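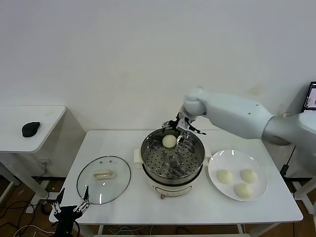 Asset declaration for a town council member: does the spouse's company count, and who checks it?

Posted in Public Office and Local Government, 25/01/2019

Margaux Jacquet

Hello everybody. I was elected to the town council of Onddale in the last election, and it is my first time in any public position. Before this I only worked in translation, so please forgive me if some of my words are not the correct legal words. English is my third language.

The town clerk gave me a form of 14 pages with the title "Statement of Financial Interests." I have to return it before the end of April. Most of it I understand. I have one bank account, half of a house, and a car that nobody would want to buy. But there are three points where I am stuck, and the clerk says she is not allowed to give advice, only to receive the form.

First, my husband owns 29 percent of a small company called Vimeck, which repairs pumps. The other part belongs to his two cousins. Vimeck has never worked for the town, but it has worked one time for Killus, and Killus has the contract for the town water system. Must I write Vimeck on my form? And must I write Killus also?

Second, the form asks for "gifts and hospitality above the limit," but the limit is not written in the form. I looked in the instructions and they send me to an ordinance, and the ordinance sends me to a "schedule" which I cannot find on the website.

Third, I have an apartment together with my sister in another country. It came from our mother. We do not rent it and we receive no money from it. The form says "real property in the jurisdiction or elsewhere," but a colleague on the council told me that everybody leaves out the foreign things and there was never a problem. I don't feel comfortable with this. I would like to know if it is an opinion or a rule.

I also want to ask who reads these forms. Is there a person who compares them with bank records, or do they go in a drawer?

Thank you in advance for your patience.

pumphouse_road

Your colleague is wrong. "Elsewhere" means elsewhere. List it.

For the company just put it down, nobody ever got in trouble for writing too much. I wouldn't put Killus, you don't own any of it. The gift limit is 50 bucks everywhere I think.

Serena Bellini

I was for nine years the deputy clerk in Oakley, and I received these forms every spring. I am not a lawyer, and your state and your town can have different rules from ours, so please take my answer as a map of where to look. I will follow your order.

About Vimeck. Almost every form of this kind treats the interests of a husband or wife in the same way as your own. Look at the definitions, which are normally on the first or the second page. If you find the words "filer and immediate family" or "filer, spouse and dependents," then you must declare the share of your husband. After that, look if there is a minimum percentage. In Oakley it was five percent, and in some places it is ten. With 29 percent he is above any minimum that I have seen. You write the name of the company, the kind of business, the percentage, and that it is held by your spouse. If the form asks for a value and the company is not traded, you may usually choose one of the value ranges and write "estimated."

About Killus. It is not your property, so it does not go in the section of ownership. But please read the section called "sources of income" or "clients." Some towns ask for the names of customers who paid a family business above a certain sum, if these customers also do business with the town. If your form has this question, and the sum was above the limit, then Killus must be there. The date of the work is important too, because most forms only cover the last calendar year. If the job was four years ago, it is probably outside of the period.

There is also a different matter that people often mix with this one. To declare an interest is one thing, and to step back from a vote is another thing. Even if Killus does not have to appear on your form, ask the town attorney in writing if you may vote when the water contract comes back to the council. Keep the reply. A short email is sufficient.

About the limit for gifts. The previous answer gives a number, but I would not use it. The limit changes from one place to the next. The schedule which you cannot find is often not published together with the ordinance. It is adopted by a separate resolution, so search the council minutes for the word "resolution" and the number of the ordinance. In our case the limit was $378 for one giver in one year, a strange figure because it was adjusted for inflation and never rounded. If you cannot find it, send a written request to the clerk for "the current schedule of thresholds." She may not advise you, but to give you a public document is part of her work, and she can't refuse this.

About the apartment. I agree with the first answer. You write the country, the city, the type of property, your share, and "inherited, no income." Usually the street address is not required, and in some places you may ask that it is hidden in the public copy. What your colleague told you is an opinion. We had a member in Oakley who left out a piece of land in this way. The fine was $1,000, and the newspaper wrote about it for much longer than it took him to pay.

About who reads them. In a small town, the clerk checks that each page is filled and signed, and nothing more. She does not see your bank account. The forms are then kept and any resident can ask for a copy. A real examination begins normally only after a complaint, or if the state office takes your town in its sample for that year. So they are in a drawer, yes, but many people have a right to open it.

Two practical things. Do not leave any box empty, write "none" where you have nothing. And if you discover a mistake after you filed, send an amended form at once. We always accepted these without penalty when they arrived before any complaint.

Margaux Jacquet

Thank you both, and especially Serena. I found the definitions on page two and it says "filer and spouse," so Vimeck goes on the form. The work for Killus was two years ago, so it is outside of the period, but I have written to the town attorney about the voting. I also asked the clerk for the schedule, with exactly the words you gave me. The apartment I will declare.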